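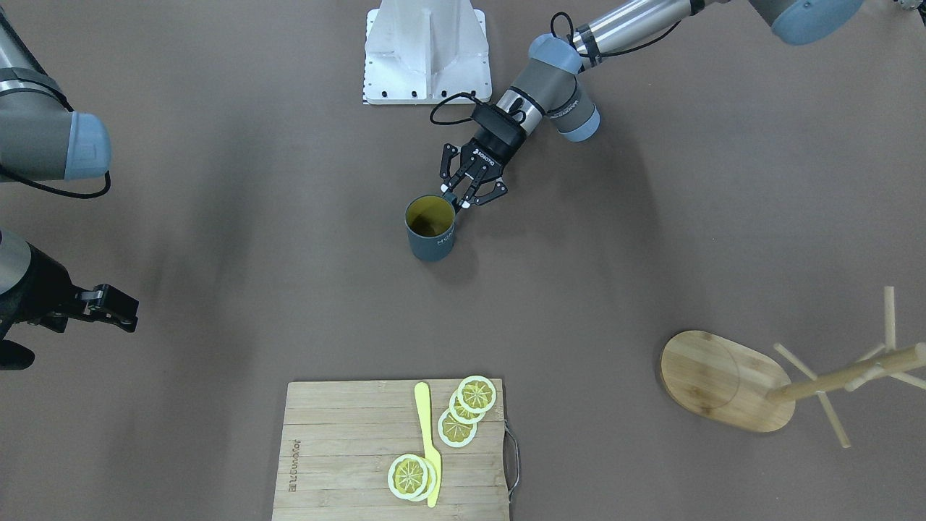 Our shop in Cluvville has had two arms on one bench since November, and I'm trying to decide whether the grasp planner in Clidow is doing anything useful or just replaying a lucky path. The job is picking up a mug by the rim and hanging it on a wooden mug tree. With the fingers open at the rim, about to close, it looks fine on the bench. A gray mug with a yellow inside, next to a cutting board with lemon slices and a yellow knife on it, is the kind of clutter I wanted, and the log claims 780 good grasps out of 1,000. I don't believe that number. When I stand there and watch, it's worse. The log calls a grasp good when the fingers stop closing before they meet, and I'd say a mug pinched by a hair and about to drop passes that test too. Has anyone here checked those logs against anything real? And is rim grasping even worth the trouble when there's a handle?

**Pramevell**

I wouldn't believe it either. Finger gap tells you there is something between the fingers and that's all it tells you. We ran the same check on our build and it counted a folded rag as a mug.

What I'd do is add a lift test. Close, go straight up a few inches, hold for a couple of seconds, then read the gap again. If it changed, the mug slipped or fell. Count only the ones that pass both readings. When we went back and did this on a batch of 747 tries, a good chunk of the "successes" went away, mostly shallow grabs where just the tips of the pads were on the rim.

Also look at where your start positions come from. If a person sets the mug down by hand each time, it ends up in nearly the same spot, and then yes, you are replaying a lucky path. Tape a grid on the bench, roll dice for the square, and turn the mug to a random angle. It's dull work but 18 squares was enough to embarrass our setup.

On the handle: it depends which way the mug is turned. Rim works from any side, so I'd keep it for pickup. For hanging on a peg you need to know where the handle is anyway, so you haven't gotten out of finding it. And I'd start with the tree standing up and bolted or clamped down. Ours went over every time a mug touched a peg off center, and then the next ten tries in the log meant nothing.

**Lobo**

Rim is fine. Get softer fingertip pads and slow down the last inch, that fixed most of mine. I never bothered with the log.

**benchrat_2**

I'd be careful with the pads advice. Softer pads will hide a bad approach angle - you get more holds, but the planner isn't any better, and you find out when you switch to a heavier mug. Change one thing at a time.

The lift test above is good but the hold should be longer if the mug will ever have water in it. I'd also save a short clip of every try and watch a random handful with the log covered, write down what you think happened, then compare. It takes an evening. My own log and my own eyes disagreed badly, and a few of the mistakes were mine. Clidow has a setting for the second gap reading but it's off by default in the version I have, so check that before you write your own.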